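Trenis-users mailing list
Subject: Re: stale frames and the cloth corner detector

On the list, Malcolm Bloxham wrote:

> We run the Varwood planner on a two-arm cell at Sorkarthorpe and have
> started on towels. The corner detector gives good results when the arms
> are still. As soon as an arm moves, the grasp points jump around and the
> planner throws them out and replans. I have tried raising the confidence
> threshold and it only means we get no points at all. Is there a setting
> for this, or do I need to retrain? Also, what do people use for the
> timeout on the side camera topic?
>
> Malcolm

Hi Malcolm,

I would leave the model alone for now. We had the same thing on the Sedgwick branch in July and it was mostly in how frames get picked for the detector.

By default the perception node takes the newest frame from every camera, whatever the arms are doing. With the fixed camera close in, a lot of those frames are no use for finding a corner. Ours can look like this in the middle of a move:

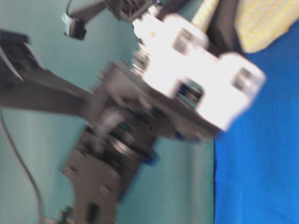
Does the blur check slow down the control loop?
The check runs in the perception process, so the control loop never waits for it. If a frame fails, the planner keeps the last good estimate until that estimate times out.

You turn it on with blur_gate in the perception config. The score is the variance of the Laplacian over the crop, and anything under the threshold is dropped. We ended up at 426 for the side camera. Please don't copy that number, it depends on your lighting and exposure. Log the scores for around 2,000 frames with the arms both moving and parked, plot them, and put the threshold in the gap. If there isn't a gap, shorten the exposure first and do it again.

On the timeout, we use 423 ms for the side camera. Anything shorter and the planner drops the estimate during longer arm moves, which gets you back to the replanning you have now.

The second change was to stop weighting the cameras equally once both grippers are at the cloth. The head view has the whole towel in it and both gripper tips at the top corners, so the planner can get the strip's direction and its far end from one picture. Set head_weight to 1.0 and side_weight to 0 for that state. The side camera can come back in for the approach.

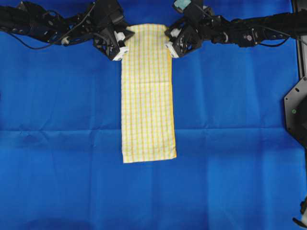 Things to check before you retrain

1. Timestamps. They should be set at capture. The older Trenis driver stamps frames when they arrive, and the joint states then don't match the image. Anything before release 13 has this.

2. Background mask. If your table cover has fold lines, the edge step can take one for the end of the towel. Mask on color first and run edges inside the mask only.

3. Replan limit. The planner will replan on every new estimate unless you set min_shift. Start with 5 mm.

If the points still jump after that, send me a log with both camera topics and joint states in it. A minute is plenty. Leave the depth topic out, the list server rejects large attachments.

The blur gate is in main but not in the packaged build yet, so you will have to build from source.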